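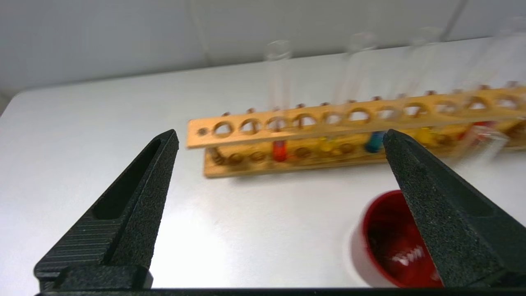

Padow PC Gaming Club
Minutes of the members' meeting held on Saturday at 2.30 pm

In the chair: Ilham Fawzy
Minutes taken by: Loubna Benmoussa
Also present: Sanaa Soliman, Ya-wen Tsai, Hatem Ashour and a good showing of the general membership, including several people we hadn't seen since the summer, which was lovely.
Apologies: Mr Verschueren, who had a cold and sent his best wishes along with his views on item 3 (see below).

1. Minutes of the last meeting

These were read and agreed, with one correction. Ya-wen pointed out that she had offered to lend her second monitor for the January weekend and had not offered to give it away, as I had written. My apologies to Ya-wen, and to the two people who had already asked me whether they could have it.

2. Matters arising

The network switch that kept dropping out at the last LAN evening has been looked at by Hatem. He tried it at home over a few nights with different cables and it dropped out for him too, always after an hour or so of heavy use. He thinks the fan has gone. A replacement fan is cheap and he will fit one before the next evening, but he would like us to have a spare switch in the cupboard whatever happens, and everyone thought this was sensible.

The lost headset has been found. It was in the bag with the extension leads.

3. The new club machine

This took up most of the afternoon, as I think we all knew it would. For those who missed the last meeting, we have £2000 set aside for one decent shared computer, to be used by members who don't have a gaming PC of their own or who can't easily carry theirs in on the bus. Ilham thanked everybody who had sent in a parts list and said she had enjoyed reading every one of them, even the one that came to a good deal more than the budget.

Hatem spoke first in favour of putting most of the money into the graphics card. His feeling is that the rest of the machine can be improved bit by bit, but a weak card would leave us disappointed from the first day, and that younger members in particular would like to see the newer games running with everything turned up. He would pair it with 16 GB of memory to begin with and leave two slots free.

Sanaa took the other side, very good-humouredly. She reminded us that the games we play together most weeks are not especially demanding, and that the present club monitors couldn't show the benefit of a top card in any case. She would sooner have a middling card, a quiet case, a really good power supply and enough left over for a new screen. She also asked us to think about noise, having sat beside the old machine all through the autumn tournament with her scarf wrapped round her ears.

Mr Verschueren's note was read out at this point. He agrees with Sanaa about the power supply and with Hatem about the card, and he asks that whatever we buy should have no coloured lights on it. There was some laughter and then a longish discussion about coloured lights, which I haven't tried to write down in full. The younger end of the room is strongly in favour. Ilham suggested that lights can be switched off, and we left it there.
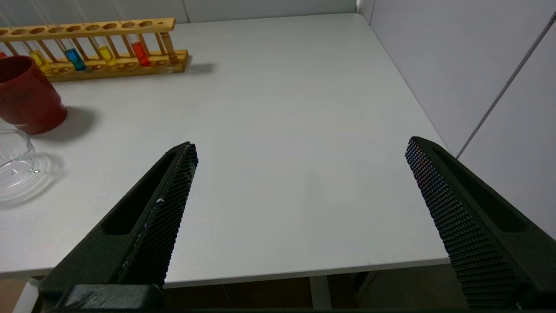

Ya-wen then asked about buying second-hand. She had a very good experience with a used card last year and has had no trouble with it since. Hatem was more careful and said he would want to see any used card running for a whole evening before money changed hands, and that there would be no guarantee to fall back on. After some back and forth it was felt that, as it is everybody's money, the main parts ought to be new, though a second-hand monitor would be perfectly all right.

Agreed: that Hatem and Sanaa sit down together and write one list between them, within the £2000 and including a screen, and send it round to all members before anything is ordered. Proposed by Ya-wen and seconded by me.

4. January LAN weekend

The hall is booked. Ilham has spoken to them about the heating, which will be put on two hours earlier this time. Ya-wen will draw up the table plan and would be very grateful if people could tell her in good time whether they are bringing a full tower or a laptop, because it makes a big difference to where the power leads go.

Please will everyone download their updates at home beforehand. We say it every time, I know, but last time one update of 80 GB held up the whole of the back row until after lunch.

The Friday evening will be the team shooter and the Saturday afternoon the racing, with open play in between. Sanaa is willing to bring her steering wheel again if somebody can give her a lift.

5. Any other business

A member asked whether we might have a beginners' building session, with old parts to practise on. Hatem would be happy to run one and has a box of bits from Marnano that would do nicely. To be picked up again next time.

Penus, our friends across the river, have invited us to a friendly match in the spring. Ilham will write back and say yes please.

Thanks were given to Loubna for the lemon cake (thank you, it was my mother's recipe).

The meeting closed at 4.45 pm.

Recent items
Table plan and power leads: what to tell Ya-wen
Autumn tournament results
Borrowing club equipment
Friendly match with Penus
Minutes of the previous meeting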